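Una pinza en cada mano: así se trabaja con el servicio de datos domésticos de Lultedora

La empresa alquila el equipo, forma a los operarios y entrega las grabaciones ya revisadas. Pasamos dos jornadas con su gente para ver qué recibe el cliente y qué se queda por el camino.

El maletín pesa menos de lo que parece. Dentro van dos pinzas de mano, los cargadores, un juego de almohadillas de repuesto y una hoja plastificada con las normas de grabación. Lultedora lo envía a casa del operario y lo recoge cuando termina el encargo. El cliente, casi siempre un laboratorio o un fabricante de brazos robóticos, no toca el material en ningún momento. Compra horas de manipulación grabadas en viviendas corrientes.

El servicio se llama Trudau y lleva un año en el mercado. Abena Antwi, que dirige las operaciones, lo explica en términos de catálogo: el cliente elige tareas, tipos de objeto y número de hogares, y recibe un lote cerrado. El paquete básico incluye 300 episodios. Cada episodio es una acción completa, desde que la mano se acerca al objeto hasta que lo suelta.

"Nos piden muchas cocinas", dice Antwi. "Luego llegan los resultados y lo que les falta son las cosas blandas, los envoltorios, todo lo que cambia de forma cuando lo aprietas."

Por eso una parte creciente del trabajo se hace ahora con bolsas, sobres y paquetes de comida. Los envases de aperitivos son un caso difícil. Brillan, se arrugan y no tienen dos lados iguales una vez que alguien los ha cogido. Un modelo que ha aprendido a sujetar tazas se encuentra con un objeto que cede por el centro y se abre por los extremos.

Lok-yiu Chiang prepara las tareas. Su guion para este grupo ocupa una página: una caja abierta, un surtido de paquetes y libertad para elegir la superficie. Puede ser una mesa, el suelo o una cama. Chiang prefiere la cama, donde la base también se hunde y las telas estampadas complican la lectura del fondo. Pide además que no se ordene la habitación antes de empezar.

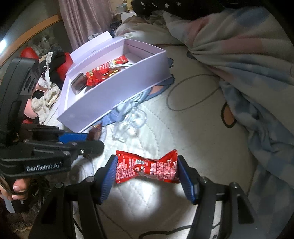
Un paquete rojo, sujeto entre las almohadillas azules de la pinza, delante de la caja abierta con los demás envases.

El agarre lateral es el que más se repite en los lotes que revisamos. Las dos almohadillas, estriadas, aprietan el envase por los extremos y el plástico se pliega en medio. Para una persona es un gesto sin importancia. Para quien entrena un sistema de control contiene bastante información: cuánto se cierra la pinza, en qué momento se deforma el paquete y qué parte del texto impreso deja de verse.

Kwaku Ayaaba, operario desde el primer encargo, calcula que tardó una semana en dejar de mover las muñecas como si llevara las manos libres. La formación oficial dura 5 horas y se hace por videollamada. A su juicio es suficiente para aprender el manejo y corta para coger ritmo. "Al principio aprietas de más", cuenta. "Con una galleta se nota enseguida, y ese episodio va fuera."

Los operarios cobran por episodio aceptado, con un mínimo garantizado por jornada. Ayaaba suele grabar por la mañana y dejar la carga de los archivos para después de comer. La subida es el punto débil del sistema: con una conexión doméstica normal puede ocupar toda la tarde, y la aplicación no permite reanudarla si se corta -- hay que volver a empezar el bloque entero. La empresa promete una corrección para febrero.

La revisión se hace en Trovanport, en una oficina de una sola planta. Esi Nutsugah y su equipo ven cada episodio completo y lo aceptan, lo devuelven o lo marcan como dudoso. En el último lote al que tuvimos acceso, de 342 grabaciones enviadas, la mayoría de los rechazos se debía a que la mano había tapado el objeto en el momento del agarre. Los fallos de sujeción, en cambio, se conservan con su etiqueta. Varios clientes los piden de manera expresa.

Nutsugah también vigila lo que aparece por accidente: cartas, pantallas, retratos familiares. El difuminado es automático y se comprueba después a mano. El contrato da al operario el derecho a retirar una sesión entera antes de la entrega, sin explicaciones y sin penalización.

¿Compensa el gasto? Nigel Parsons, ingeniero de Nyarko, contrató dos lotes para una línea de brazos destinada a preparar pedidos pequeños. Valora la variedad de los hogares y la limpieza de las etiquetas. Se queja del plazo, que en su caso se alargó, y de que el catálogo de objetos dependa de lo que cada operario encuentra en la tienda de su barrio. "Pedí sobres planos y me llegaron muchas bolsas hinchadas", dice. "Son útiles, pero yo había pedido sobres."

Lultedora admite el problema y ofrece ahora una opción cerrada, en la que los productos viajan dentro del mismo maletín. Encarece el lote y alarga la preparación. Parsons la ha incluido en su próximo pedido, que se limitará a envases de menos de un palmo y a una sola tarea: sacarlos de la caja y volver a meterlos.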